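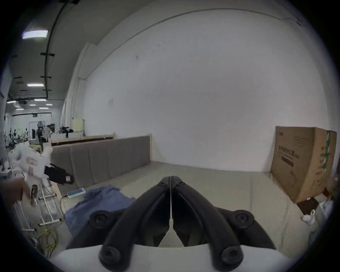
A Mal-soon Oh la pillé recién mudada, con el dormitorio a medio montar y muchas ganas de charla. «Primero la cama, siempre —me dice—. Si tengo dónde dormir, lo demás puede esperar hasta 5 días». ¡Qué envidia de calma!

El cabecero gris, tapizado y de canales verticales, lo encontró en Merlow por 745 euros (con el transporte incluido, ojo). «Lo quería alto, para leer apoyada». Para la funda nórdica dudó bastante y al final se quedó con un verde salvia muy pálido. «El gris solo me daba frío», explica.

Le pregunto por las cajas y se ríe. Las abre encima de la cama, cosa que mi madre jamás me habría consentido. 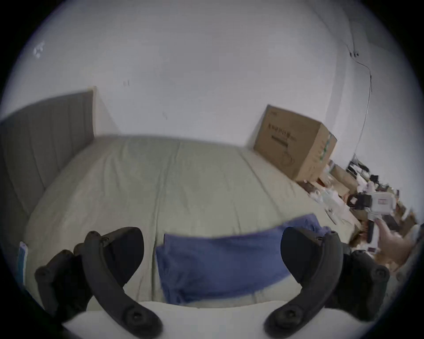 Según Ji, las cajas deberían abrirse en el pasillo y el dormitorio tendría que quedar terminado antes que nada. Mal-soon no piensa hacerle caso. «Los cables los recojo mañana —promete—, y en la pared todavía no sé qué poner».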